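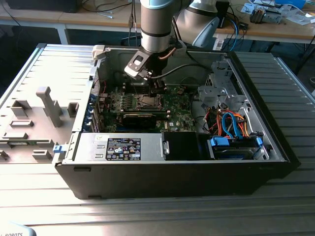

Ticket 207
Site: Kerkum, desktop teardown bench 6
Opened by: bench crew, early shift
Assigned to: Clondeo line support
Category: robot cell / work handoff
Priority: normal
Status: closed, one follow-up open

Problem as reported
The arm on bench 6 stops in the middle of a tower and waits for an operator. No alarm, no light on the stack, just "awaiting confirm" on the screen at the end of the row. The person covering the bench is also on manual laptops two tables over and can't see that screen from there. On the early shift the longest wait was 91 minutes. Towers back up on the infeed cart and the late shift gets them.

Before the arm went in, one person did the whole tower: panel off, cables, memory, processor, drive, power supply, sort. Now the person opens the case, lays it on its side and leaves, and is supposed to come back when needed. We don't know when that is.

Log

06:40 Support
Pulled the cell history for the last two weeks. The stops are real and they are all the same kind. At the processor step the program checks that the heatsink is off and the socket is clear. If the check comes back below the confidence limit, it holds position over the board and asks for a confirm. It will hold forever. There is no timeout.

07:15 Bench crew
We knew it asked for a confirm. In training we were told it would be rare. Some shifts it asks on every other Dell. If you press confirm without looking and there is still a cable across the board, it pulls the cable, so people have learned not to press it from across the room.

07:30 Support
Agreed, please don't confirm without looking. Which models are worst?

08:05 Bench crew
Small towers with a loose cable bundle off the drive cage. Whoever opens the case used to tuck the cables out of the way without thinking, because their own hands were going in next. Now they're in a hurry to get back to laptops. Newer people never learned to do it.

09:20 Support
Tried a run with the cables tucked and clipped before start, same batch of towers. It asked for a confirm once in 7. With cables left as they fell it asked on 4 of 7. So the check is working, and most of what it catches is cable. The prep step on the work card says "remove side panel, place on bench" and that is all it says.

10:10 Support
Two changes proposed.
1. Add cable prep to the work card, with clips kept at the bench.
2. Turn on the amber light and a short tone when the cell is waiting. The hardware was installed by Pustex but the output was never mapped.

10:25 Bench crew
Yes to both. Keep the tone short. The laptop tables are right there and people talk to each other while they work.
Also want it written down that prep takes time. The target for the bench was set as if opening a tower takes no time at all. If we are prepping cables for the arm, that is part of the job and it should count.

11:00 Support
We can't change targets from this ticket. Copied to the shift lead and to Perić, who wrote the cycle plan. Prep time is now logged as its own step so there will be a number to argue from.

13:45 Support
Amber output mapped and tested. Tone set to two beeps, repeated once a minute until someone confirms or takes over. After 6 minutes with no answer the arm backs out to its park position and marks the tower for hand work, so it no longer sits over an open case.

14:30 Late shift
Heard it from the laptop tables. Good. Question — when it parks and marks a tower for hand work, who does the hand work? On late shift there is one of us who has done full teardowns. The rest started after the arm.

14:50 Support
Fair question and outside what we can fix. Passing it on with the target issue. For now marked towers go to the lower shelf of the cart with the card on top, and early shift takes them.

15:20 Early shift
We'll take them this week. We would also like to show the late crew how to do them, on the clock. Two towers each would be enough to start.

Next day, 06:50 Support
Overnight history: three waits, longest was four minutes. One tower parked and marked. Its card says a drive cable was caught under the cage.

09:00 Shift lead
Work card reprinted with cable prep. Teardown practice for late shift approved for November, one hour at the start of shift, bench 6 stopped during that hour. Target stays as it is until there is a month of prep times to look at.

09:10 Bench crew
OK to close the waiting problem. Please don't close the target question with it.

09:15 Support
Closing. Target and staffing moved to a follow-up ticket, owner Perić.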